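Rukstead Archive of Fighting Games
Thread: the character Lallel and the series Jinano

1/14
The Archive has completed its revised entry on Lallel, the staff fighter who appears in every numbered Jinano game except the third. A summary of the changes follows in this thread. The full entry replaces the earlier one, and old links will continue to work.

2/14
Lallel is the younger of two siblings raised at the Bautista school, where the fighting style of the same name is taught. In the first game she enters the tournament to find the school's missing master. Her ending leaves the search open, and the second game resumes it.

3/14
On the spelling of the name: the first arcade manual gives "Lalel," with a single l in the middle. The select screen of the same game gives "Lallel." The Archive follows the select screen, as do all later manuals. Searches under either spelling now lead to the same entry. 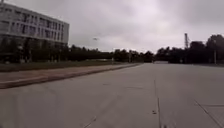

4/14
MOVE LIST, FIRST GAME
The earlier entry credited Lallel with nine special moves. The correct number is 7. Two of the moves listed were follow-ups to the Turning Reed and cannot be performed alone. They now appear under the parent move.

5/14
The Turning Reed is a rising staff strike with a forward step. In the first game it may be canceled on the second hit only. From the second game onward it may be canceled on either hit, at the cost of reduced damage on the first.

6/14
Readers have asked for many years whether the low version of the Turning Reed was removed from the home release. It was not removed. The input was changed from a half circle to a quarter circle, and the printed move card was never corrected.

7/14
TEAM MEMBERSHIP
In the second game Lallel leads the Bautista team. In the fourth she is entered as a single fighter and may be placed on any team. Her older brother takes the lead position in the third game, in which she is seen only in the opening sequence and in one background.

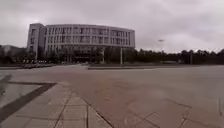 The background in question is the harbor stage. She stands at the rail in the second round and is absent in the first and third. The Archive does not count this as an appearance for the purposes of the roster table, and the table has been adjusted to match the practice used for other characters.

8/14
The adjustment affects 27 entries in total. Most of them lose a single line. Four characters who were listed as present in the third game are now marked "background only," with the stage and round given beside the name.

9/14
VOICE AND SCRIPT
The home release of the second game holds 605 lines of spoken and written dialogue for the full cast. Every line has been transcribed and checked against the game by two readers. Lines that are stored on the disc but never play are kept in a separate section and are marked as unused.

10/14
Three of the unused lines belong to Lallel. All of them address her brother by name, and one refers to a match between the two that the story does not contain. The Archive draws no conclusion from this. Readers are asked not to add it to the plot summary as an event.

11/14
Her win quotes have also been revised. The earlier entry relied on a magazine translation, and several quotes were shortened in print. Each is now given in full, with the original text first and a plain English version after it. Where the tone is open to more than one reading, a note is attached.

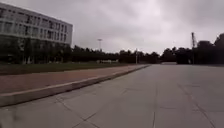
The quote against the tournament host received the most discussion among the editors. The magazine rendered it as a threat. The original is closer to a formal apology, and it matches the bow she gives in the same animation. The new version reads: "I regret that it had to be settled before so many people."

12/14
CORRECTIONS TO DATES AND AGES
Lallel's age is given as 19 in the first manual and as 18 in the second, although the story places the second tournament a year later. The Archive lists both figures with their sources. The fourth game gives no age for any fighter.

13/14
The revision was led by Idun Haugen, who also prepared the frame data tables. Those tables cover the first and second games. Data for the fourth game is in progress and will be added in June — the tables for her standing attacks are finished, and the throws remain to be checked. Contributors who own the original arcade version of the fourth game and can record at full speed are invited to write to the Archive.

14/14
Corrections are welcome through the form on the entry page. Please name the game, the version and the place where the information can be seen, and keep each report under 200 words. Reports without a source are held for review and are not published.

Addition to 5/14: a reader has pointed out that the reduced damage applies to the home release as well as the arcade version. This is correct, and the entry now says so.

Addition to 7/14: the brother's own entry has not yet been revised and still shows the older roster table. It is next in the schedule, followed by the entry on the Bautista school.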